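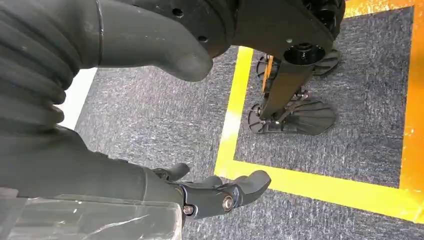 2. 公開デモの実施状況

(1)概要
2020年1月29日、Gurportの実験室で関係者向けの公開デモを行った。来場者は25名で、内訳は共同研究先のTapiaと、部品の供給元であるTrededicoの担当者が中心である。受付にはTikettiの予約画面をそのまま使い、紙の名簿は作らなかった。進行はイサウロ・ガジェゴス、機体の操作と安全確認はティブルシオ・コルテスが担当した。

(2)実施内容
説明は前半と後半に分け、それぞれ同じ内容を繰り返した。床のカーペットには黄色のテープで矩形の区画を設け、脚式の機体の立ち位置とした。多指ハンドを持つ機体は区画の外に置き、指の曲げ伸ばしと、腕を伸ばしたときの届く範囲を見せた。来場者には開始前に立入範囲を口頭で伝え、動作中は操作者が非常停止ボタンを持った。

当初の計画では2台を同時に動かす予定だったが、前日の確認で通信の遅延が大きい時間帯があったため、当日は1台ずつの動作に変更した。そのため後半の開始が5分遅れた。機体の転倒、接触、けがはなかった。

(3)来場者からの質問
質問が多かったのは、ハンドの保守と、狭い場所での使い方の2点である。

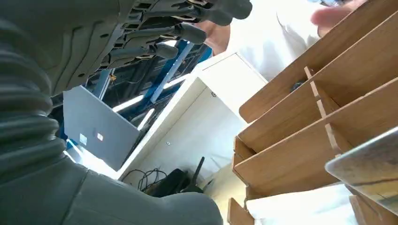

保守については、指の関節の点検手順と交換部品の入手にかかる期間を説明した。Trededicoからは、関節部品の在庫の持ち方を次回の打合せで決めたいとの申し出があった。狭い場所での使い方については、棚や机の近くで腕を動かす際の速度の上限を聞かれたが、数値がまだ固まっていないため、後日書面で回答することとした。Tapiaの担当者からは、画面の表示が離れた位置から読みにくいとの指摘も受けた。

(4)経費
会場の準備にかかった費用は1195ユーロで、予算内に収まった。床用テープと養生材の追加購入分を含む。交通費は各社の負担とし、本事業からは支出していない。

(5)今後の予定
通信の遅延は原因を調べているところで、無線の設定と機器の配置の両方を見直す。2台同時の動作は3月に内部で再度試し、結果を次の報告に記載する。速度の上限に関する回答書はコルテスが作成し、ガジェゴスの確認を経てTapiaに送付する。次回の公開デモの日程は未定である。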